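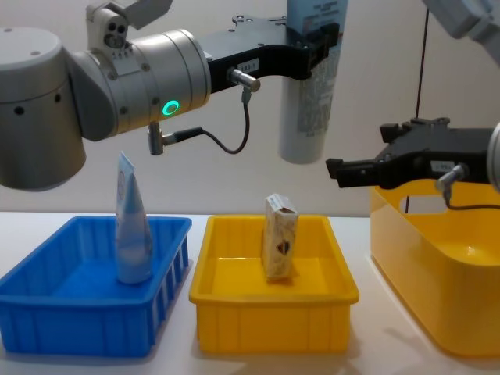 Fig. 4. Work area.

4. Setting up stock locations in Pandon

Before you start, sign in with a supervisor login. Counter logins can view locations but can't add or change them.

1. Open Settings, then Stock, then Locations.
2. Select Add location and type a short name. Names can have up to 35 characters, including spaces.
3. Choose a colour for the location. The colour shows on the pick list and on printed labels.
4. Enter the reorder level. Leave the field blank for items you order by hand.
5. Select Save. The new location appears at the bottom of the list with a grey dot until its first count is entered.

Note: Pandon holds up to 500 locations per site. If you are moving over from Gridley, archive your old locations before you import them.
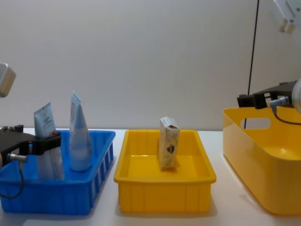 6. Go to Labels and print one label for each location. Use the Setia label stock, size 2, and set the printer to matte.
7. Scan each label once. The grey dot turns green when the code has been read.

Caution: Do not rename a location while a count is open. The count will close and any unsaved entries will be lost.

If error 907 appears when you scan, the label belongs to another site. Delete the location, add it again from step 2 and reprint the label.

Organisations with more than one site should repeat the whole section for each one. Locations are not shared between sites, even when the names match.

Section checked by Afonso Ramalho, September 8, 2022. For the Tavares handheld scanner, go to section 6.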